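People keep sending me the Virness demo and asking if I've changed my mind about robot learning. I haven't. Short thread on what the examples look like before they become a demo.

1/ I've been collecting grasps for the Benimley set since February. You drive the arm by hand, it records, you save or throw away. Then you do it again. Our folder is at 2,807 saved episodes, a number that sounds great in a slide and tells you very little.

2/ Very little, because a saved episode means the operator pressed save. Zulmira and I relabeled one Tuesday's worth of each other's runs and disagreed constantly about what a "good" grasp was. She wants the object held near the middle. I'll take anything that survives the lift.

3/ Neither of us is wrong. The written instructions say "grasp securely." Thanks, very useful.

4/ Then there's the variety problem. "Diverse objects" in our case is 7 things out of one bin, most of them soft. Soft things forgive you. You can close on a foam toy badly and still come away with it. Try that with a full mug.

5/ Américo says the model will learn the general idea of grasping from the easy ones. Maybe! I'd like to see that tested on something heavy before it goes in a paper.

6/ Same goes for backgrounds. If every clip has a plain pale wall behind it, I don't know what you've taught the thing about kitchens. I asked for two more locations. Still asking.

7/ Wrist view from the banana batch:
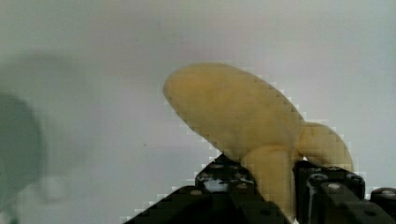 Held by the base, both fingers on it. I'd save this one. Zulmira wouldn't.

8/ Look at the blocky edges on the yellow, too. I keep being told compression doesn't matter at this scale. Could be true. I'd believe it faster if somebody trained on both versions and showed me the gap.

9/ And the big dark blur on the left. I can't tell you what it is from this view and there's no field for it in the label form. The form has 5 fields and one of them is operator mood.

10/ Am I saying don't collect data? No, I'm back on shift tomorrow. I'm saying that when a company gives you an episode count, ask who pressed save, what they were told to look for, and how many objects there were - then ask again about the objects.

11/ Fernanda wants me to add that the new label guide is coming. It has been coming for a while. Will post it if it shows up.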